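My first long trail weekend (and I'm already planning the next!)

Posted June 2, 2018

I've been home since lunchtime and my legs still feel like they belong to somebody else, but I want to get this down while it's fresh. I finally walked the Kanelwood loop! The whole thing, in two days, with a pack on my back and a blister the size of a quarter on my left heel.

I'd been building up to it since April, mostly on the hills behind Toltutton, where the climbs are short and mean and you can be back at the car before the rain catches you. Those walks helped so much. I went from puffing at every gate to chatting all the way up, and I learned that I can't stand my old boots.
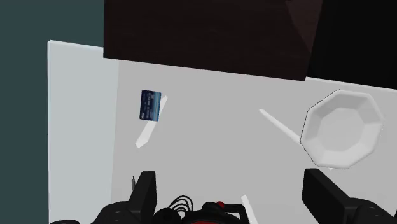
Toltutton Ramblers, Weekend Section

So, day one. The path leaves from the parking lot at Pemum and goes straight into the trees, and for the first couple of hours it's all soft ground and birdsong and the smell of wild garlic. I loved every step of it. Then you come out at the bottom of Carbone Ridge and look up, and your stomach drops a little. The top is at 1,524 feet, and I know that's a bump to people who live near real mountains, but the last stretch is so steep that I was using my hands.

The view, though! You can see the reservoir and the whole valley, and way off the two church towers at Pemum looking like salt shakers. I sat up there and ate an entire bag of dried mango. There's a register in a tin box under the cairn, and I signed on page 131, right below somebody who had drawn a very good sheep.

We slept at the hut on the far side. It has bunks, a stove that takes forever, and cold water from a pipe outside that tasted better than anything I've ever had in a glass. 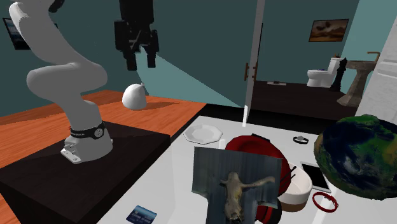 White arm, wood floor, teal wall.

Day two was gentler and wetter. The trail follows the creek for miles and crosses it on stepping stones, and I only went in once (up to the knee, very graceful). After the last crossing there's a long meadow full of buttercups, and then the final pull back up through the woods, almost 500 feet of it, right when you think you're done. I sang the whole way up. Sorry to the couple coming down.

Things I'd change: thinner socks, fewer snacks, no book. I carried that book over a ridge and didn't read one page. The trekking poles stay, I'm a total convert.

Next up is the same loop in the other direction, so the steep side becomes the way down. I've already put new boots on order, and my heel has until fall to forgive me.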